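Ticket: Right leader arm lags on handover, bracket task
Site: Illstead, cell 2
Opened by: Yasuo Kuroda
Assigned to: Likdale support
Component: Jibrin teleop bridge
Status: Resolved, monitoring

Problem

We are recording remote-control demonstrations of the bracket task on cell 2. The operator drives both follower arms from a pair of leader arms. One gripper picks a part up by the panel, brings it over the middle of the table, and the other gripper takes it. The operator says the right arm feels late on the handover. She closes the leader trigger and the gripper follows after a noticeable wait, so she has started pausing before she lets go with the left. Those pauses end up in the demonstrations, and the last policy we trained from them hesitates in the same spot.

The left arm feels normal. The problem started after the September update of the bridge. It does not happen on every episode.
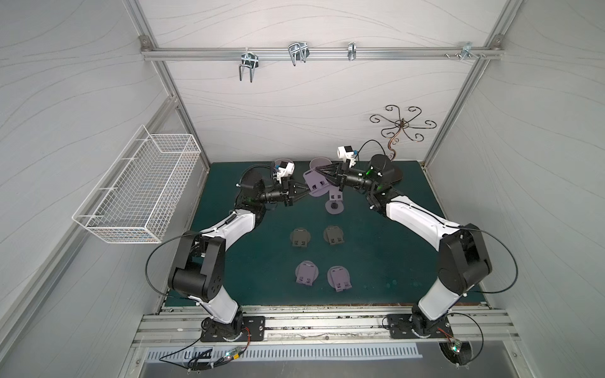
Steps to reproduce

1. Start the bridge with both leaders connected and all cameras on.
2. Home both arms.
3. Run the handover at normal speed for 10 minutes.
4. Watch the command age for the right arm in the bridge log.

Expected: command age stays flat on both arms.
Seen: left stays flat. Right climbs slowly, drops back, then climbs again. The operator notices it on the gripper first, then on the wrist.

Already tried

Restarted the bridge. It helps for a while and then the lag is back.
Swapped the two leader arms. The lag stayed with the right follower, so I don't think it is the leader.
Slowed the operator down. The lag is still there but easier to live with, which is no use to us for training data.
Recalibrated the gripper open and closed positions. No change.

Reply from Likdale support

Thanks for the log. The right arm's commands are arriving on time and waiting in a queue before they go out to the motors. That points to the follower side. Please check three things: whether the right follower and a wrist camera share a USB hub, what the control loop rate is set to for each arm, and whether the motor cable at the base has any slack when the arm is at full reach. Please also send a view of the arm base from the opposite wrist camera.

Reply from Yasuo Kuroda

Base cable first. I moved the arm through its full reach by hand with the motors off and the cable was never tight. Connectors reseated at both ends anyway.

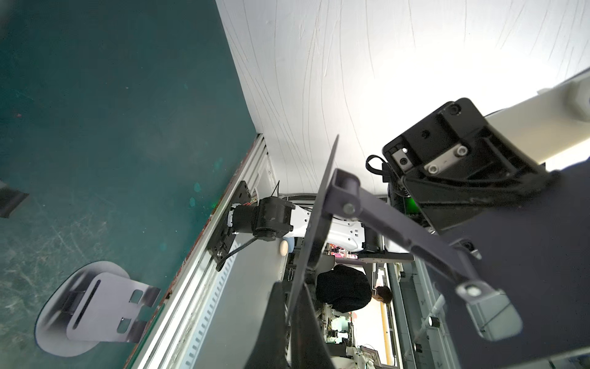
Wrist camera view with the other arm's base mount on the rail.

Loop rate is 60 for both arms in the config file. The USB question is where I found something. The right follower and its wrist camera were on the same hub. The left follower has its own port. I don't remember setting it up that way, but we moved the cables when Zerkach changed out the PC, and it could have happened then.

I moved the right follower to its own port and left the camera on the hub. Ran the handover again for 10 minutes. Command age on the right stayed flat. The operator said the trigger felt the same on both sides.

One thing left over. When the gripper comes in low toward a part on the table, the wrist still gives a small jerk just before the fingers close. It was hard to tell this apart from the lag before.
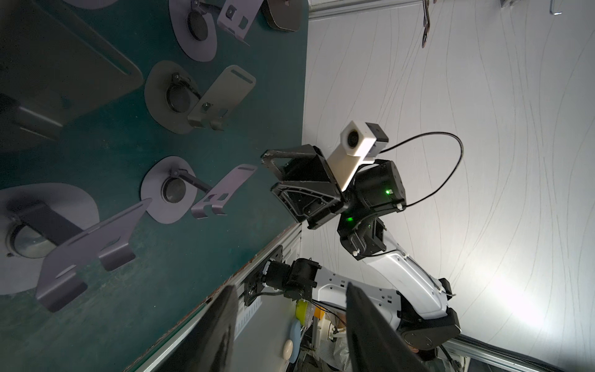 I went through the joint log for the low approaches and the jerk lines up with the wrist getting close to its soft limit. The leader can bend farther than the follower is allowed to, so the follower stops, the operator keeps going, and it jumps when she backs off. It does the same with the bridge restarted, so I am treating it as separate from the lag.

Reply from Likdale support

Agreed, that is a different issue. The soft limit in the default profile is tighter than it needs to be for a table task. You can widen it in the follower profile, but please change it on both arms and home them again before recording. Old episodes will still replay.

For the demonstrations with the pauses in them, we would leave them out of the next training run. Trimming the pause leaves a step in the gripper position and the policy can pick that up too.

Reply from Yasuo Kuroda

Limits widened on both arms and homed. The jerk is gone on the low approach. I have marked the episodes recorded between the update and the port change as excluded - the rest stay in. The new port layout is written on the cell sheet so the cables go back the same way next time.

Please keep the ticket open until we have trained on the new set.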